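Betine repair room reopens with longer tables

21 February 2025

The paper repair room at the Betine town library opened to the public again this morning after being closed since October. It has a new floor, a second sink and two long work tables where the old card catalog used to stand.

The room is run by Nayara Paiva, who came to Betine from the Pristoler map archive. Her first job is the Stępień collection, a set of 700 hand-drawn property maps left to the library by a family of surveyors. Many of the maps were kept rolled for decades and will have to be relaxed and flattened before anyone can read them properly.

"Some of them spring shut the moment you let go," Paiva said. "You need space on both sides, and we never had it."

The work was paid for with a 3000 dollar grant from Wikulus, a local bindery, along with money from the library's own building fund. The bindery also gave the room a used board cutter and several boxes of blotting paper.

Lighting was the other big change. The old room had a single row of ceiling lamps, and staff had long complained that they were working in their own shadows. New lamps now hang along both walls — lower than the old ones and fitted with dimmers.
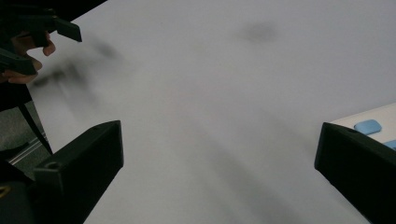

Paiva says the lamps still need adjusting. She wants an even light for checking paper, and on a pale, matte surface any shadow is easy to spot, such as the large blurred one spreading over the upper left and the smaller gray blot near the top. The wall lamps will be moved a little farther apart next month, and a darker cover is on order for one of the tables.

So far 38 maps have been cleaned and placed in flat folders. They can be seen on request at the front desk, and copies can be ordered for the cost of printing.

The repair room is open to visitors in the mornings. Residents who have old maps or letters of their own may bring them in for advice, but the library will not take in private repair work this year. Food, drinks and pens have to be left in the lockers by the stairs.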